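Box Fifty-Six

So I got the job at Zaswood because my cousin's car died and I could start right away, and that is the whole of my qualifications for teaching a robot to stock shelves. Rasmus Vasiliauskas showed me the handles, said "move like you've got all day," and went off to find coffee.

You sit at a little desk and hold a pair of grips, and whatever your hand does, the arm does a blink later. It copies everything! I yawned once and it reached for the ceiling. I scratched my nose and we had to throw that run away. They wanted 80 good ones by supper and I had 3.

By box fifty-six (I'd started giving them numbers, it passes the time) I had quit thinking about the grips at all. I'd think "honey mustard" and drift that way.

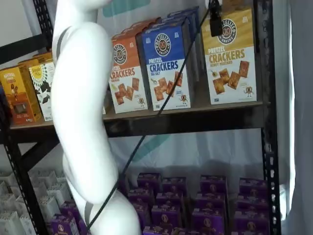
My view for most of January: the arm, the crackers, and all that purple on the bottom shelf.

The trouble was my mother. She taught me to stock at the Jaunzems store back in Braklow when I was a kid, and she had this way of giving a box one small pat after she set it down, like you'd pat a dog. I do it too. I didn't know I did it until Rasmus played a run back for me and there was the arm, setting down a box of crackers and going pat.

"You want me to redo those?" I asked.

He scrolled a while. "How many have it?"

"All of them, I think."

He drank some coffee and said the folks at Jemeo would probably never notice, and anyway it was nearly supper.

I went by in the spring, after they'd let it run by itself. I stood behind the rope with my coat on. It picked up a box, took its sweet time, set it down, and waited.

"Go on," I said, and it gave the box a pat.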